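Quiénes somos

Fotau es una empresa pequeña de Camenbridge. Nos dedicamos a los interiores de tamaño reducido: cabinas, rincones y mesas con tres paredes, que forramos con murales dibujados. Empezamos con 2 modelos y hoy el más pedido es el de la selva, con el fondo rosa salmón y las hojas verde azulado. 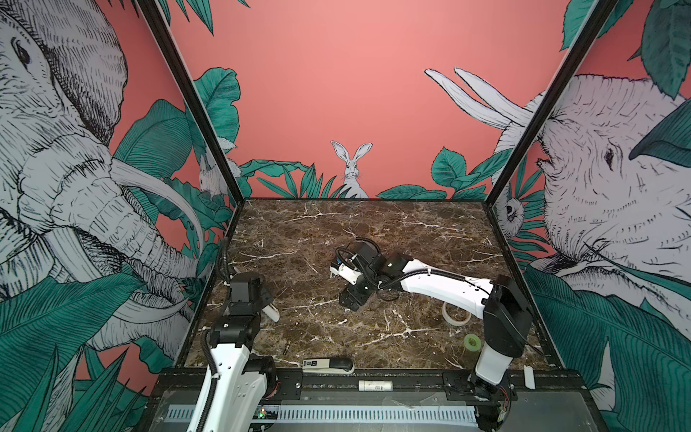 Los animales se dibujan primero a pluma, solo en negro, y el color queda para las hojas y para el fondo. En este orden trabajamos desde el principio, y el catálogo cuenta ahora con 1,736 dibujos, entre animales y plantas. Para la superficie preferimos el mármol marrón oscuro con vetas claras, que combina bien con el rosa.

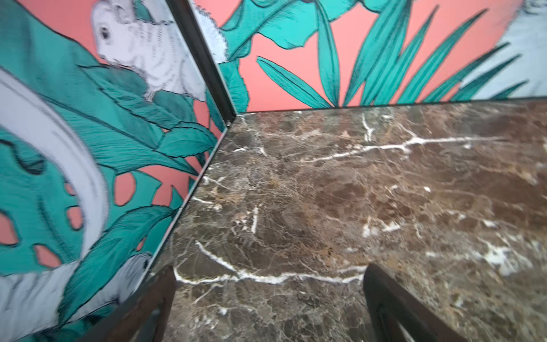
Departamento de Murales y Superficies · Fotau

Lo dirige Rasa Lukoševičius. El departamento prepara los paneles, cuida las esquinas y decide por dónde pasa cada hoja de una pared a la otra. Un panel con iguana, por ejemplo, pide más fondo libre en la pared vecina. También nos importa lo que se deja encima de la mesa: un mando a distancia, un rollo de cinta, las cosas pequeñas de cada día. Sobre el mármol oscuro un objeto blanco se encuentra rápido. 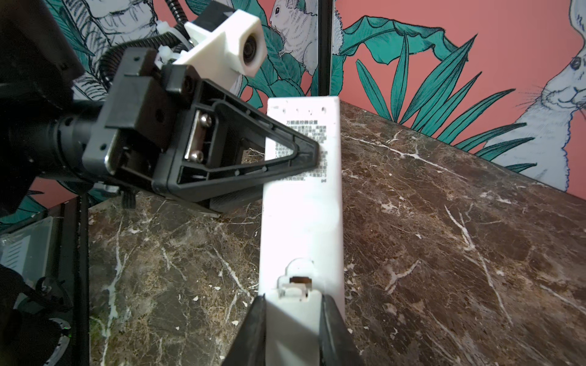 Mando universal boca abajo, sobre el mármol veteado.

Aceptamos encargos a partir de 50 piezas para hoteles y de una sola para casas particulares. Las muestras del modelo Irutix se pueden ver en nuestro local de Mets, cada viernes por la tarde.

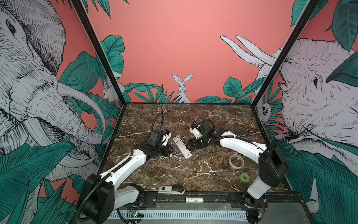 Irutix me gustó por los animales, escribe Rubén, pero yo pediría el rosa un poco más suave, porque con la mesa tan oscura se hace fuerte por la noche. Le hemos contestado que el tono del fondo se puede elegir en cada encargo.

Categoría: La empresa / Interiores y murales

© Fotau, Camenbridge · Contacto · Volver arriba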